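Memory Speed and Small Servers: What the Presdale Tests Show

By the hardware desk

29 April 2026

Buyers of small office servers tend to compare processors first and memory last. The order makes sense on a price sheet, where the processor is the largest single line. It makes less sense once the machine is running a database and a file share at the same time, with both competing for the same two memory channels.

The Presdale lab ran three compact servers through the same set of jobs in February. The Jukar T2 and the Prandska Node are both eight-core machines with two memory slots. The Maeng S4 has six cores and four slots, though it still drives only two channels. All three were fitted with 64 GB of memory and the same model of solid-state drive, and all ran the same operating system image with power saving turned off.

In the single-task tests the results followed clock speed. The Jukar finished the file compression job first, the Prandska came second and the Maeng third. The gap between first and last was 18 percent, close to what the rated clocks would predict.

The mixed load changed the order. With the database and the file share both active, the Maeng completed 3,716 transactions per minute, ahead of both eight-core machines. It was the only one of the three running its memory at the full rated speed. The Jukar drops to a lower setting when two large modules are installed, and the Prandska does the same unless a firmware option is changed by hand.
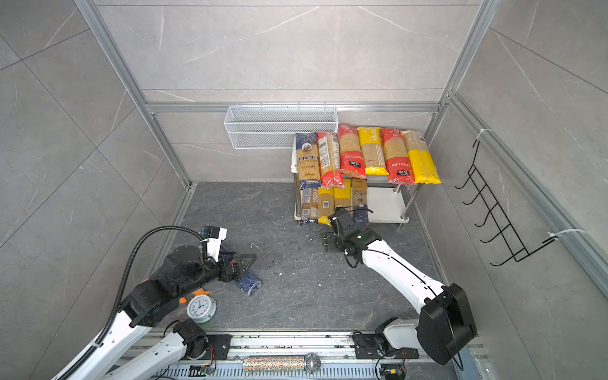 Does adding more memory fix a slow server?

Only when the server is running out of it. If memory use stays well below the installed amount, extra modules sit idle, and on some boards filling more slots lowers the speed of all of them. Check peak use over a full working week before ordering.

The firmware option on the Prandska is found under the advanced memory page and is off by default. Turning it on raised the mixed-load score enough to pass the Jukar, but not the Maeng. The setting did not survive a firmware update in the lab, so it should be checked again after each one.

Heat was less of a concern than expected. The hottest reading, 81 degrees Celsius, came from the Jukar at the end of the compression job. The Maeng ran cooler throughout - its fan is larger and turns more slowly - and drew around 28 watts at idle.

Noise was not measured. Both eight-core units use small fans that change speed often, and a buyer planning to keep one in an occupied room should hear it under load first. The Maeng is also the only one of the three with a second drive bay that can be reached without removing the board.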